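22nd March

Second reading of the barometer by the back door: 995, falling. The Rissanen reads low against the Prendau in the hall, as it has since July, and I have stopped correcting for it in the log. Offset noted in the margin instead.

Hard water again. Drained the kettle and weighed the scale on the letter balance, then descaled with citric acid at 60 degrees. The test strip for the cold tap came out one shade darker than last month. The softener is a Famby, the small one, and the resin should be good for 2000 regenerations. The counter on the valve head cannot be right, because it reset itself during the power cut and started again from zero. Took the brine tank lid off. Salt bridge across the full width, hollow underneath. Broke it with a broom handle and added warm water to the level mark. Started a manual regeneration. The cycle took 38 minutes, backwash included, and the drain line ran clear by the end.

Fidance sent the wrong O-rings again. The bypass valve will have to weep into its tray for another week. Tray emptied twice, morning and evening.

Ground the coffee one step coarser than usual. Flat taste, which I put down to the water. Will repeat with filtered water and the same setting before changing anything else.

Rain gauge empty. Wind from the southwest, light until noon. Rehung the gate on the lower hinge only; the upper pin is bent and needs the vise.

Kitchen, marble-patterned counter.

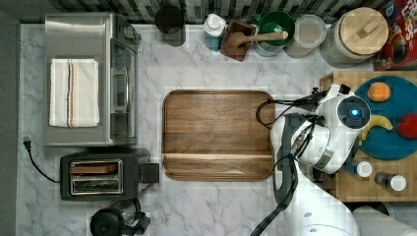
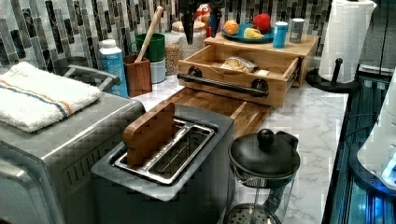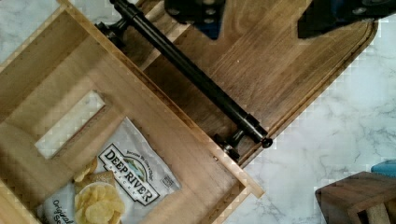

Does a salt bridge damage the resin?
The resin itself is unharmed, but it does not get recharged while the bridge is there, so hard water passes straight through until the bridge is broken and a regeneration is run.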